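News > Press > Cuypers

Cuypers stops wire handling cells in Karnovville after gripper fault

KARNOVVILLE, June. By Hanneke Brouwer, press office

Cuypers has stopped 2 robot cells at its Karnovville plant. During the night shift, a Jerko gripper did not open when the operator pressed the stop button. Nobody was hurt. 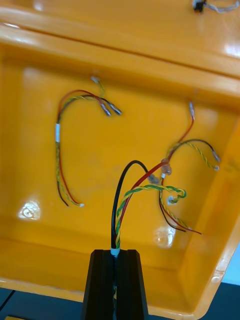

The fault is in the release valve, which can stay closed after long use. Our technicians found it after 2,000 cycles on a test bench in Orkmont. The cells pick wire bundles from plastic boxes, and a bundle with red, black and yellow-green wires can pull its neighbor along if the gripper holds too long.

"We will start again when all 40 valves are changed," said Anouk Hermans, head of safety. Until then the bundles are sorted by hand.

Customers with questions on deliveries can contact Arnout Vermeulen at the Karnovville office.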